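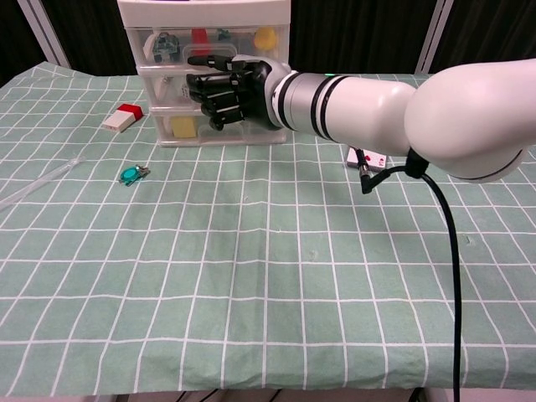 A robot hand in front of a set of plastic drawers.

I get asked a lot when there will be a machine that tidies the house. My sister-in-law wants one by July. I keep telling her to hire a student.

Drawers are a good chore to think about. A three-year-old can open one. For a machine it is a pile of small problems. The handles on these cheap units are just a rounded opening in the front. You have to get a fingertip in there, pull straight, and stop before the drawer comes all the way out and dumps everything. If you pull a little to one side it jams. A light unit like this will also slide across the table with the drawer, so you want a second hand to hold it still, and one arm doesn't have a second hand.

Then there is the part after the drawer is open. Mine at home has a key ring, dead batteries and a tape measure in it. Which of those go together? I don't know either, and I live there.

Meenakshi Kartha worked at Fenard for 2 years, on the packing side, and she sees it differently. Her line moved 3000 boxes a shift with arms that had suction cups and no fingers at all. The boxes were all the same size and came from the same direction. She says if I would keep my house like that, I could have my robot now. She has a point, but I'm not going to live in a warehouse.

I do like the hands with proper fingers. They look slow in most of the videos I've watched, and people cut the misses out – I would too. But a gripper with two flat pads can't do much with a handle like that, and our houses are full of things made for fingers.

The price is another matter. Drellia quoted me 2484 dollars for a small arm, without a hand, and without anyone to set it up. I could buy a lot of drawers for that.

So my answer for now is floors yes, dishes sort of, drawers no. If you have one at home that can put away socks, write to me. I'd like to come and see it.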